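Teaching a bed-making task by teleoperation: where should each demo start and stop?
Posted in Teleoperation and Hand-Guiding, Flosia Makers Help

Porkamgate
Hello all! I've finally got time on a two-armed humanoid with proper articulated hands, and I'm having an absolute ball with it. The job I've picked is making a double bed: duvet, sheet, runner, pillows, the lot. I drive both arms by remote control through gloves and a headset, and the head camera gets recorded along with the joint positions.

So far I have 52 demos, each of them one long go from messy bed to made bed. The trained policy is lovely at approaching the bed and hopeless at getting hold of fabric. It closes its fingers a little above the hem, then carries on quite happily as if it had the cloth. I also can't decide what the hands should be doing when a recording starts. Sometimes I have them up and open, sometimes I'm already halfway to the sheet because I got impatient.

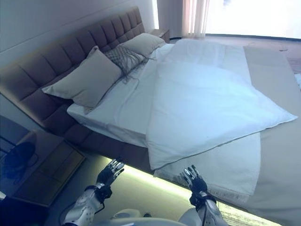
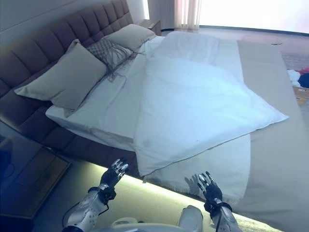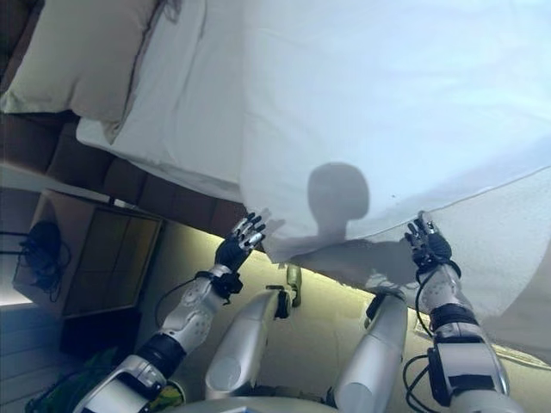 What I'd love to know is whether to cut the long demos into shorter ones, and if so, where. Would you keep the fumbled grasps in or bin them? I've got the room until July, so there's time to record plenty more. Any tips on feeling the edge of thin cloth through gloves with no force feedback would be very welcome too!

Tyra Boström
Oh, this is a great task to pick, cloth is such fun once it starts working! Yes, cut them up. I'd use three pieces to begin with: reach and grasp, lift and spread, let go and back off. Put the cut between the first two just after the cloth has visibly moved with the fingers, so that every grasp clip ends with proof in the camera view that something is being held. At the moment your policy has probably learnt that "fingers closed" means "carry on".

For the start, choose one pose and stick to it. Hands up, fingers open, both of them in view of the head camera. Hold still for a moment before you move. Then shift the bedding a bit between takes so the policy has to look at it.

Keep the fumbles where you recovered, they're gold. If you missed, opened, came back lower and got it, that's exactly what you want it to copy. Bin the ones where you gave up.

On feeling the edge: I don't try to any more. I come in from below the hem with the thumb underneath, press the fingertips down on to the mattress and slide until the cloth bunches up, then close. It looks clumsy and works far better than a neat pinch from above. When we did pillowcases at Trondalville I recorded 75 grasp-only clips in that style and the difference was huge.

One more thing, watch the light. If there's a big window near the bed, record at different times of day, and get a few with the curtain drawn. White bedding picks up every shadow the robot throws, including its own head, and a policy can get oddly fond of a shadow.

Tjoa
Just get more demos, 52 is nothing for cloth. Also check your glove calibration, my thumb was 20 degrees out for ages and I blamed the network.

Porkamgate
Thank you both! Tjoa, the left thumb was out as well, though not by that much. Tyra, I tried the slide-and-bunch trick this afternoon and recorded 21 grasp clips in one sitting, which I'd never have managed before. My arms ache but I'm so pleased. I'm re-cutting the old demos tonight and will post how the retrained version gets on with the duvet, then the runner after that.

Last edited 06/06/2025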